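Robots at the Old Thread Works: My Morning at the Clevov Open Day

I had promised myself I'd be early, and of course I wasn't. The road into Civadden narrows to one lane by the canal, and in February the whole thing turns to slush, so I rolled into the Clevov parking lot at twenty past nine behind a school bus and a man towing a boat. (The boat had nothing to do with the open day. He wanted directions.)

Clevov has been in the old thread works for a few years now, and if you live near here you've probably driven past it without knowing what goes on inside. I certainly had. The company teaches robot arms to handle everyday stuff, the kind of stuff you and I pick up a hundred times a day without thinking. Once a year they open the doors, put out a great deal of coffee, and let the neighbors wander through. There were 195 of us signed up for the morning tour alone, and they'd split us into groups by the color of our stickers. I was green. Green got the good guide, I decided, mostly on the strength of her boots and the fact that she walked backward the whole way and never hit anything.

We started in the long hall where the thread winding used to happen. The floor still has the bolt holes in it! Nine work stations run down the length of the room now, each with its own arm and its own operator, and the first thing that struck me was the noise, or how little of it there was. I'd been expecting clanking. What you get is a soft whir, then a click, then somebody muttering at a screen.

Our guide explained that each arm learns by copying. An operator moves it through a job over and over, and the arm keeps a record of what it felt and what it saw. The seeing part comes from a little camera mounted down near the gripper, so the pictures are from the arm's point of view, more or less the way your own hand would see things if it had an eye in the palm. I'd never thought about that before, and I spent the next ten minutes looking at my hand like an idiot.

She told us an operator might run the same job 300 times before anyone calls it done. Three hundred! I can't fold the same towel twice without getting annoyed. One of the kids from the school bus asked if the robots get bored, and she said no, but she does, and that she gets through it with audiobooks.

Then she took us over to the bank of monitors by the window to see what the wrist cameras send back. I leaned in close, bumped the person in front of me, apologized, and leaned in again.
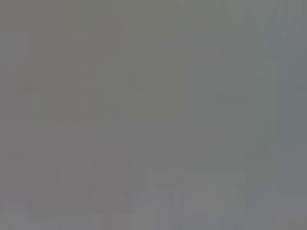
The wrist camera's view: gray on gray, with one faint reddish patch left of center.

I stared at that gray for quite a while. I kept trying to make it into something, the way you do with clouds. There's a darker, bluish band down the right side and some paler lumps along the bottom, and I couldn't tell you what any of it is. A gentleman in a yellow sticker, who had wandered off from his own group, was sure he could see a harbor. I've looked at it again at home with my reading glasses on and I'm still not on board with the harbor.

From there we moved on to the part everyone had been waiting for, which was having a go. The practice rig is made by Ertürk, and it's a pair of handles on a stand, a bit like the ones on an old exercise machine. You move the handles and the arm across the table follows along. Simple enough, right? My job was to pick up a sponge and put it in a bowl. I got the sponge on my third try, swung it over the bowl with what I felt was real style, and let go about a hand's width too soon. The eight-year-old after me did it in one go and then asked for a harder one.

What surprised me was how tiring it is. After a couple of minutes my shoulders were up around my ears. The operators work in short turns and swap out, and I understand why. One of them told me the trick is to breathe out as you close the grip, which sounds like something from a yoga class, but it did help.

Upstairs, in what used to be the bobbin store, they had a smaller display about the Gorier project. That's the one aimed at kitchens: clearing a table, loading a rack, putting lids back on things. It's early days, and they were pretty frank about it. Lids are awful, apparently. Cups are fine, and forks are somewhere in between. I asked when I could have one at home and got a very kind laugh.

Lunch was soup and rolls in the canteen, 43 steps up an iron staircase (I counted on the way down, holding the rail). I sat with a couple who had both worked in the building back when it made thread, and they spent the whole meal working out which machine had stood where. They thought the new tenants were keeping the windows nice. They'd also both beaten me at the sponge.

The tour is free and they run it every winter. Wear flat shoes, go in the morning while there are still rolls, and if you come by the canal road, give yourself longer than I did.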